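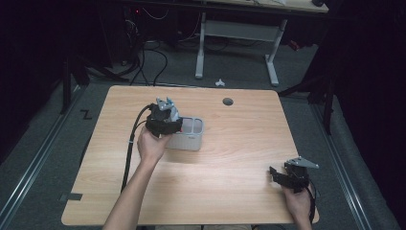 Home / About Tromport / Working Life / Photo Gallery

The Work at Hand: Automation at the Lonilik Site

Tromport employs 276 people at its Lonilik site, most of them in sorting, kitting and returns. Under the Fasasel program, part of the kitting work is being prepared for robot arms. This gallery records that preparation from the side of the employees who carry it out. The captions were written by the Working Life office together with the kitting department.

Teaching by hand
Before a robot arm is given a task, members of the kitting staff perform it themselves with a pair of hand-held grippers, one in each hand. The arm learns from the recorded movements. A divided plastic caddy is among the items used at the teaching table.

The teaching area
Teaching takes place at a table set apart by black curtains. The area was formerly used for storing seasonal packaging, which has moved to the mezzanine. Employees who walk past are asked to keep the curtains closed while a session is under way.

Length of sessions
No employee spends more than 2 hours at the teaching table in one shift. The limit was agreed with the employee council in October, after the first group reported tired wrists and forearms. Time at the table is paid at the regular kitting rate plus the training supplement.

Who takes part
Participation is by sign-up. The list is posted beside the shift board, and names are taken in order. Employees with medical restrictions on gripping or lifting should speak with the health office before signing up.

Valentina Alarcón, kitting lead
Ms. Alarcón has worked in kitting since the Lonilik site opened. She now divides her time between the line and the teaching area, where she decides which way of handling an item will be recorded. "Each of us has our own way of picking up a tray," she notes. "We had to sit down and compare them, and some of us changed how we work on the line as well."

The Iturra line
The Iturra line is the first to receive robot arms. The arms will place empty caddies and fill the lower compartments with standard parts. Mixed orders, fragile items and anything returned by a customer will stay with the staff.

A target of 200
Each task is to be recorded 200 times before it is passed to the engineering department. Recordings with a dropped item are kept and marked, and they do not count toward the total. Employees are not ranked by the number of recordings they complete, and no individual figures are passed to supervisors.

What the recordings contain
Recordings cover the tabletop and the hands of the person working. Sound is not kept. Any employee may ask to have a session removed, and the request does not need to state a reason.

Ward Verbruggen, engineering
Mr. Verbruggen is responsible for the arms on the Iturra line and attends the kitting department's weekly meeting. At the request of the staff, his team rearranged the cables so that they no longer pulled against the wrist during longer movements. A lighter grip is being tested and will be offered to employees with smaller hands.

New duties
The program has created 4 positions for line attendants, all filled from within the kitting department. Attendants clear jams, refill parts and stop the arms when something looks wrong. The stop button may be used by any person on the floor, whatever their position.

Questions raised by staff
The question heard most often concerns jobs. Tromport has agreed that no permanent position in kitting will be ended as a result of the Fasasel program during the current labor agreement. What follows after that date will be part of the next round of talks, and the minutes will be available in the break room.

Adding to the gallery
Employees who would like their own area included may contact the Working Life office. Photographs are published only with the consent of the persons shown. Printed copies can be picked up at the front desk between 7:00 a.m. and 3:30 p.m.

Back to Working Life / Next gallery: Returns Hall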